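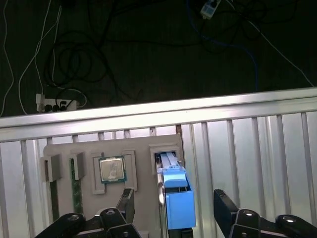

Olumide Onuoha asked whether we could please settle the power and cabling before anyone signs for a second cell, and I'm delighted to say yes, because it gave me the push to write up the whole pre-purchase check properly. So, with thanks, it has gone to the front of the list!

Pre-purchase inspection: second assembly cell
Checked by: Urho Nurmi
Checked on: 24th November
Marks used: OK, FIX (we can do it ourselves), COST (needs a budget line), ASK (supplier to answer)

Section A. Floor and power

A1. Floor cables routed clear of walkways: COST
White, black and blue cables lie loose on the floor behind the railing, several of them in loops. I'd like proper covered trunking for both cells in one order. Buying it twice would be silly.

A2. Power strip off the floor: FIX
The white strip is on the floor with plugs in it. A bracket and a spare half hour will do. Please put it somewhere you can reach without kneeling.

A3. Separate supply for the new cell: COST
Electrician's quote is 394 pounds, fitted and tested. Good value, I think, and it should be booked whichever arms we choose.

A4. Spare cable length tied back: FIX
Reusable straps, please. I have had enough of cutting plastic ties.

Section B. Railing and stops

B1. Railing secure along its length: OK
Gave it a good shove at both ends. Solid. I would happily have the same again.

B2. Emergency stop reachable from both sides: COST
One side only at present. Rønning will add a second button to the order if we tell them before the frame is drilled.

B3. Reach of both arms checked against the railing: ASK
Fine for the arms we have. Vorotov's are longer, and I want their reach drawing before we agree the floor plan. If the railing has to move, that money belongs in this budget and not in next year's repairs.

Section C. Grippers and mounting board

C1. Pinch points on the finger linkages marked: FIX
Stickers are in the drawer. Both sides, please.

C2. Finger wear: ASK
Ukamik list spare fingers in packs of 2. We need to know how long a pack lasts on processor and memory work before I can put a yearly figure down. Can anyone dig out the old order sheets?

C3. Board fixtures firm: OK
The processor bracket and the slot holders all passed the wobble test. Lovely bit of work, that board, and easy to copy. Our own workshop could make the next one, which saves us a line altogether.

C4. Static protection for chips and modules: COST
Earth lead and mat for the new bench. Small money. Please don't let it drop off the bottom of the sheet again.

C5. Processor seated level before the arms start: FIX
The one in the bracket sits at a slight tilt. Add a look at this to the start-up card.

Section D. Paperwork and planning

D1. Risk assessment covers two cells running together: FIX
I'll redraft it. It was written for one cell and one person.

D2. Training places: COST
Jelero run a day for 6 people. That suits us very well, and I would love to see the evening crew get the first places.

D3. Delivery time: ASK
38 working days from Vorotov, no firm answer yet from Rønning. We want everything standing by June, so the order needs a date on it soon.

D4. Service contract: ASK
Both suppliers offer one. Compare what counts as a call-out, and whether travel is charged on top.

Comments
I'm really looking forward to this one. Two cells mean we can leave one set up for board work and stop swapping fixtures every time a different job comes in. All the FIX items can be done with what is in the stores. For the COST items, A1 and A3 go first, then B2, and the rest can be ordered with the arms.

Olumide, could you add the trunking price beside A1 when you have it? I have left the box open.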